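Passei o mês de fevereiro inteiro ouvindo a mesma pergunta: por que você não compra uma garra pronta? Porque não quero, ué! Mas a pergunta merece resposta melhor, e vou tentar dar.

O projeto se chama Kikcombe e ocupa um canto da oficina compartilhada Juntunen, onde pago 220 por mês e divido a bancada com gente que conserta rádio, bicicleta, de tudo. A garra comercial que eu cogitei, da Temetti, custava 2.000 sem o frete. Até agora gastei 789, contando os dedos que imprimi torto e joguei fora (foram vários, e doeu).

Só que dinheiro é o argumento fraco. Se eu contasse as minhas horas, a garra comprada ganhava fácil - e o pessoal que defende comprar tudo pronto tem razão nesse ponto. O Raimo Suominen, que usa a bancada do lado, vive me dizendo isso e depois fica até as dez da noite lixando peça comigo.

O que me prende é outra coisa. Quando o dedo escorrega, eu sei o motivo ou sei onde procurar. Troco a ponta, mudo o ângulo, aperto um parafuso, tento de novo. Com a peça fechada eu abriria um chamado e esperaria uma semana por um e-mail educado.

E tem a questão dos objetos. Demonstração de robô adora cubinho colorido, todo igual, todo obediente. Minha casa não tem cubinho nenhum! Tem caneca, escova de cabelo, controle remoto sem tampa. Acho que quem monta robô em casa devia treinar com a tralha de casa desde o primeiro dia, mesmo que passe vergonha. Cabo liso, esmalte irregular, cerda que cede: isso ensina mais sobre força de aperto do que qualquer tabela que eu tenha lido.

Não estou dizendo que todo mundo deva fazer assim. Se você precisa de uma coisa funcionando até amanhã, compre. Eu não preciso, e ainda quero refazer a ponta dos dedos numa borracha mais macia antes de mexer no motor. 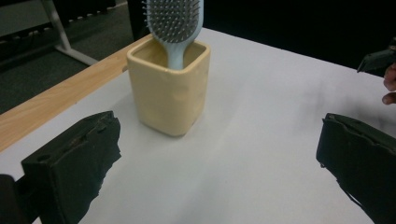

*Escova azul-clara no copo de cerâmica, na mesa de testes do Kikcombe.*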